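Open day safety checklist, robot arm demonstration, Sheehan hall
Checked by: Mhairi Imrie
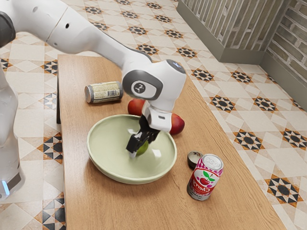 Can visitors hand items to the arm while it is running?
Only staff may place or remove items, and only with the arm stopped.

Stop button tested before doors open: OK
Barrier tape: OK. Moved 2 tiles further out at the back.
Gripper fingers checked for damage: OK
Drinks cans on table: keep upright unless part of the pick list. Adanech Belay to brief the presenters.
Cable cover by door 101: loose, re-taped
Speed limit set for visitors: OK
First aid box: 2 plasters left, refill before the August visit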